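Seraina Egger
Novembro, e eu no terceiro mês a tentar aprender a dormir como uma pessoa normal. Segue fio, para quem também olha para o teto.

Seraina Egger
Primeiro fui ao médico. Ouviu-me com muita paciência e disse para eu não levar o telemóvel para a cama. Agradeci e marquei a consulta seguinte pelo telemóvel, na cama.

Seraina Egger
Depois veio a aplicação. Chama-se Bernel e dá uma nota ao nosso sono todas as manhãs. A minha primeira noite valeu 3 em 100. Acho que até quem não se deita tem melhor.

Seraina Egger
O pior é que passei a acordar às quatro com medo da nota. Ia ver. Estava a descer. A Bernel mandava uma notificação a perguntar se eu tinha experimentado relaxar.

Seraina Egger
A minha irmã jura pelo chá Didenko, que sabe a feno com um bocadinho de culpa. Bebi duas canecas antes de me deitar e passei a noite entre o quarto e a casa de banho. Em passos dados foi o meu melhor dia do mês.

Seraina Egger
Contar carneiros: cheguei aos 444. A partir dos duzentos comecei a pensar em quem tratava deles, quanto custaria a ração, se aquilo dava para viver. Levantei-me e fui fazer uma folha de cálculo.

Seraina Egger
(Não dava para viver. Talvez com queijo.)

Seraina Egger
Houve também a fase dos podcasts para adormecer. Um senhor de voz muito grave lê horários de comboios antigos. Fiquei tão presa ao ramal que fechou que ouvi 6 episódios seguidos – e ainda fui procurar mapas.

Seraina Egger
A almofada Sovport, com memória. Custou o que custou. Se tem memória, lembra-se sobretudo do preço, como eu.

Seraina Egger
Regras que tenho cumprido esta semana: nada de café depois do almoço, jantar cedo, luz baixa, água durante o dia e quase nenhuma à noite. Levanto-me sempre às 8, mesmo que tenha adormecido às sete e meia. 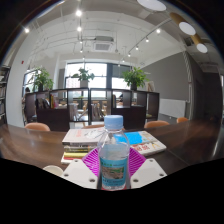 Seraina Egger
A do café é a que custa mais. Às três da tarde começo a achar que os colegas falam noutra língua e respondo a todos "faz sentido". Já aprovei duas coisas assim.

Seraina Egger
Perguntaram-me por mensagem se já tentei meditar. Tentei. A senhora da gravação pediu-me para visitar um lugar onde fui feliz e eu fui parar a uma pastelaria. Acabei na cozinha a comer torradas.

Seraina Egger
Ontem desinstalei a Bernel e dormi seis horas. Claro que agora não tenho como provar. Vou desligar isto, boa noite a quem conseguir.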